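PRESS RELEASE
For immediate use

Shared workshop teaches second-hand robot arm to pick up bars, invites public to come and watch it think about it

Bretholm Shared Workshop will open its doors in November to show off the project that has swallowed its back bay, most of its extension leads and a good part of its members' patience. The project is called Wendinetti, a name that won by one vote over several that cannot be printed in a press release. It consists of an industrial robot arm, a hand with more joints than anyone asked for, and two metal bins.

The job is to move coloured bars out of one bin and into the other. A toddler could do this faster, and at the last open evening one did.

The arm came to the workshop second-hand, in five crates, one of which held only packing foam and a mug. It was meant for a factory and has the manners of one. It repeats a movement to the width of a hair, all day, without complaint, and if the bar happens to be somewhere else it will grip the air to the same standard. Wendinetti is the members' attempt to give it some idea of where things are.

Members meet in the evenings, from 7 pm until the heating goes off. The first month went on bolting things down. The second went on finding out which things had not been bolted down. Bins, as it happens, travel a surprising distance when a large arm leans on them, and the present arrangement relies on bar clamps lent by the woodworking side of the workshop, who would like them back and have said so on the whiteboard.

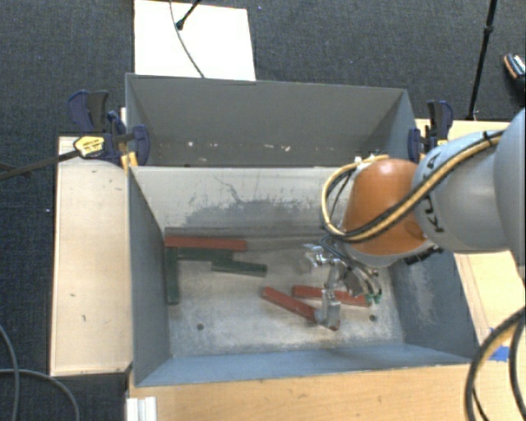
The red and green bars were chosen for being cheap, straight and hard to break. They are tipped in anyhow before each run. Early on, one faction laid them out in tidy rows and reported excellent results, and a short discussion followed. Since then tipping has been the rule, and bars that end up side by side or against a wall of the bin stay where they fell.

Walls are the hard part. A bar in the open can be taken from either side, but one lying along the edge leaves no room for a finger, and the hand has to nudge it out first. The nudging program is in its fourth version. The third was very good at nudging and had to be switched off at the wall.

The hand itself was rebuilt on the bench over the summer, using parts from Paltis, a small supplier whose catalogue is recommended to anyone who has trouble sleeping. Each finger moves by itself, which sounds like an advantage until you have to write the code. The wiring has been rerouted more often than the ring road. Members now leave a generous loop in every cable, having learned what a wrist does to a cable without one.

By the end of last month the workshop had logged 1,000 attempted picks. The log is kept in a ruled exercise book and has a column headed "what went wrong", which is full, and a column headed "why", which has plenty of space left for visitors who would like to contribute.

"We set out to build something useful and we have built something that can nearly tidy up after itself," said a spokesperson for the workshop. "That puts it level with the rest of the membership."

The next stage is named Benítez, after the café where it was drawn on a napkin. It will have the arm empty one bin, fill the other and then put everything back again, without a person standing by with a stick. The stick has been a great help and will be kept on as a consultant.

Visiting

The open evening runs from 7 pm in November, and the date will be posted on the workshop door once the hall has been booked. Entry is £2, with tea included. Places in the back bay are limited to 20 at a time and visitors are asked to stay behind the painted line while the arm is powered. Under-fives are welcome but may not race it.

Anyone with a spare pair of bar clamps is asked to bring them.

Notes for editors

Bretholm Shared Workshop is a members' workshop with benches for wood, metal and electronics. It is paid for by subscriptions and the sale of things that were meant to be something else. Interviews can be arranged through the workshop office, which is open most afternoons. Please ring the bell twice, as the first ring only loosens it.

ENDS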